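Search this site

Enter keywords

Setting Fan Curves on an Older Desktop

A fan curve is a table that tells the motherboard how fast to run a fan at a given temperature. Most boards ship with a conservative table that keeps the fans louder than they need to be. This page covers replacing that table by hand in the firmware setup screen. No operating system software is required, and the settings survive a reinstall.

The procedure was written for the Andance firmware menus, but the same fields exist under other names on most boards.

Before you start

Shut down, unplug the power cord, and open the side panel. Confirm which header each fan is plugged into. Headers are usually labeled CPU_FAN, SYS_FAN or CHA_FAN on the board itself. Write the labels down, as the firmware lists fans by header name only.

Check the number of pins on each connector. A four-pin fan is controlled by pulse width (PWM). A three-pin fan is controlled by voltage (DC). A three-pin fan on a header set to PWM runs at full speed at all times.

Remove dust from the heatsink and the intake filter. A curve tuned on a clogged heatsink will be wrong as soon as it is cleaned.

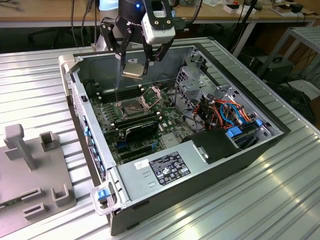

Close the case before measuring anything. Airflow with the panel off is different enough that the readings will not carry over.

Step 1: Record a baseline

Enter setup and open the hardware monitor page. Leave the machine there until the CPU temperature stops rising. Note the temperature and the speed of each fan. On the test machine the CPU settled at 48 °C, which is higher than it would idle at in the operating system. Setup screens generally do not use the processor's power-saving states.

Next, boot normally and run a sustained load. Any long compression job or video encode will do. Record the highest temperature reached.

Step 2: Find the minimum speed

Set the CPU fan to manual and lower the duty cycle in small steps. Wait for the speed reading to settle after each one. At some point the fan will stall or the reading will become erratic. Go back up until the speed is steady, then add a small margin.

The Orari tower fan used here held a steady 618 RPM at its lowest reliable setting. Fans of the same model vary, so do not copy this value.

Verify that the fan also starts from a standstill at this setting. Save, power off completely, and power on again. If the fan does not spin up, raise the minimum and repeat.

Step 3: Enter the points

Andance firmware offers four points per curve. Use them as follows:

Point 1: the idle temperature, at the minimum duty cycle.
Point 2: 60 °C, at a moderate duty cycle.
Point 3: slightly below the highest load temperature, at a high duty cycle.
Point 4: a safety point below the processor's throttling temperature, at 100 percent.

Keep the slope between points 1 and 2 shallow. Short bursts of activity fall in this range, and a steep slope makes the fan audibly rise and fall.
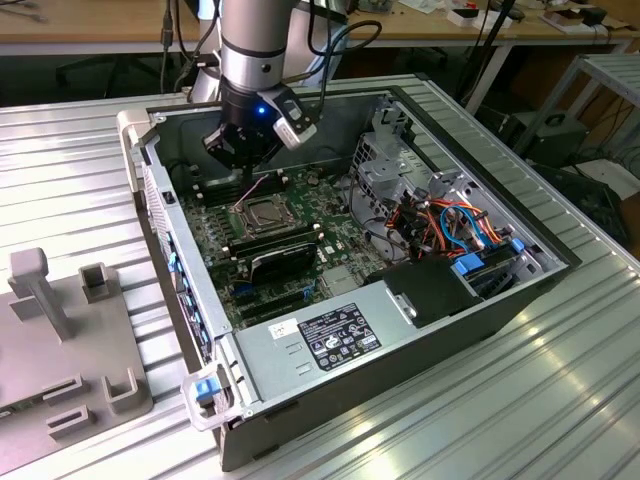
Desktop case on its side with the panel off.

Step 4: Set the response delay

The delay field is labeled Step Up Time or Smoothing. It sets how long the firmware waits before changing fan speed. Start with a few seconds for the CPU fan. Case fans can use a longer value.

Step 5: Test

Repeat the load run from Step 1. The temperature should level off below point 4. If it does not, raise the duty cycle at point 3 and run the test again. Save the result to a profile slot. A firmware update normally clears the active settings and may clear the profiles too, so keep a written copy.

Comments (3)

opoku_fan: Does this apply to pump headers?
Reply from site: No. Leave the pump at a fixed speed unless its manual says otherwise.

mdesk11: Step 2 fixed it. My rear fan was three-pin on a PWM header.

tallgrass: My board has no smoothing field. I flattened the first segment and the surging stopped.

Related articles

Reading Motherboard Header Labels
Replacing Thermal Paste on an Opoku Cooler
Zasstead Case Filters: Cleaning and Refitting
Saving and Restoring Firmware Profiles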